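Unit 4: Good Practice for Tabletop Handling Cells

Course handout, Introduction to Applied Robotics
Prepared by Awuor Kariuki; reviewed by Amna Usmani

12 shares | 3 comments

4.1 Scope

This unit covers the rules that apply when a robot arm picks up and sets down small objects on a table. It deals with the layout of the work surface, lighting, the wrist camera, and the records that must be kept. Guarding, emergency stops, and the control of stored energy are treated in Unit 2 and are not repeated. Students must have passed the Unit 2 safety check before they may operate a cell in the Lekmont laboratory.

The rules are drawn from the Lekmont Laboratory Code. Where a host company has stricter rules, the stricter rules apply. Students placed at Zulero should obtain the site rules from their supervisor before their first shift.

4.2 Preparing the work surface

The table must be cleared of tools, cups, papers, and loose fasteners. Only the objects named in the task sheet may remain. The surface should be of one plain color and should not reflect the lamps into the camera. The edge of the surface must be known to the controller, and no object may be placed within 100 millimeters of it at the start of a run. This distance applies on all sides, including the curved sections of round and oval tables.

Speed during approach is limited to 200 millimeters per second. The limit is reduced to 30 millimeters per second once an object lies between the fingers. Operators may not raise either limit to save time.

4.3 Lighting and shadow

A lamp placed behind or above the arm will throw the shadow of the arm onto the table. The shadow moves with the arm and may cross the object during the last part of the approach. Software that finds objects by color or outline can then lose the object or report its position wrongly. Cables cast shadows as well, and these are easily overlooked when the arm is checked in its rest position.

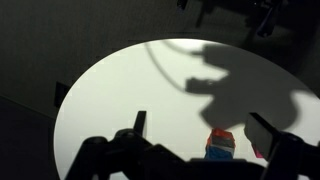
Figure 4.1. Wrist camera view with a block between the fingers. The shadow of the arm and its cable lies across the white table.

The following practice is required:

Lamps are to be checked with the arm in the lowest working position as well as at rest. At least two lamps, set on different sides of the table, should be used where the room allows. Curtains are to be closed if daylight reaches the surface. If the lighting is changed after calibration, the calibration is no longer valid and must be repeated.

A bright table against a dark room presents a further difficulty. Automatic exposure may shift as the camera moves from one to the other. Exposure should therefore be fixed before the first run and its value written in the log.

4.4 Objects near the fingers

Parts of the gripper will hide parts of the table from a wrist camera. An object behind a finger may be seen only as a small patch of color, or not at all. Before the fingers close, the operator must confirm that no second object lies in their path. A fixed overhead camera is recommended for this purpose. Students using the Kioko training software should keep both views open throughout the run.

Objects wrapped in tape or soft material should be inspected between sessions. Loose wrapping changes the grip and can leave residue on the finger pads.

4.5 Records

Each session requires one log sheet. The sheet states the operator, the task, the lamp positions, the exposure value, and any stop, whether planned or unplanned. Entries are made at the time of the event. Corrections are struck through with a single line and initialed.

4.6 Preparation for the next class

Read Section 3 of the Filatia case study before Tuesday. Bring one completed log sheet from your own laboratory session and be ready to explain how the lamp positions were chosen.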